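4.3 Recording a two-handed task by remote control

This section covers recording with both arms driven by an operator at the Provano leader station. For single-arm recording by hand guiding, see 4.2. Complete the checks in 4.1 before you start. The arms must be homed and both hands calibrated in the current session.

Two people are needed: an operator at the leader station and an assistant at the table. The assistant holds the stop button whenever the drives are enabled.

CAUTION: Keep clear of the space between the arms while the drives are enabled. The hands close on anything between the fingers and do not tell an object from a person.

1. Clear the work surface of everything the task does not use.

2. Check that the cables at both wrists can move freely through the full reach of the task. Re-route any cable that pulls tight or catches on the table edge.

3. In the Endton console, open Sessions and choose New. Enter the task name and the operator's initials. Task names are fixed once the first take is saved.

4. Set the grip limit. For thin or soft sheet goods (film, bubble wrap, cloth) use level 2. Higher levels mark the material and make the takes hard to compare.

5. Put on the leader gloves and match your hands to the pose shown on the console. The arms will not follow until both sides are matched.

6. Press the left pedal to enable following. Move slowly for the first few seconds and confirm that each arm tracks the correct hand.

7. Press the right pedal to start the take. A single tone confirms that recording has begun.

8. Carry out the task at an even pace. With sheet material, take hold of one end first, then the other, and draw the hands apart until the sheet is held out between them. 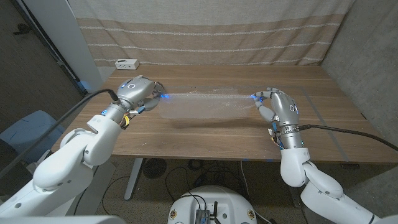

Hold the end pose for two seconds before you release. The trimming tool looks for this pause when it marks the end of a take, and a take without it has to be trimmed by hand.

9. Press the right pedal again to stop the take. Two tones confirm that the file has been closed.

10. Mark the take as Keep or Discard. Discard any take in which the sheet slipped, tore or was touched by the assistant.

11. Return the material to its start position and repeat from step 7. Vary the start position slightly between takes - a hand's width is enough.

NOTE: If one arm stops following during a take, do not try to catch up with it. Release the left pedal, let both arms settle, and match your hands again as in step 5. The console shows code 62 when the gap between glove and arm is too large. The take is discarded automatically.

NOTE: Roughly 6 minutes of continuous work is a sensible limit for one operator. Tired operators tend to drop the elbows, and the arms will copy this.

CAUTION: Do not remove the gloves while following is enabled. Release the left pedal first and wait for the console to show Idle.

Saved takes are listed under Sessions in the order they were recorded. To replay a take on the arms, see 4.5.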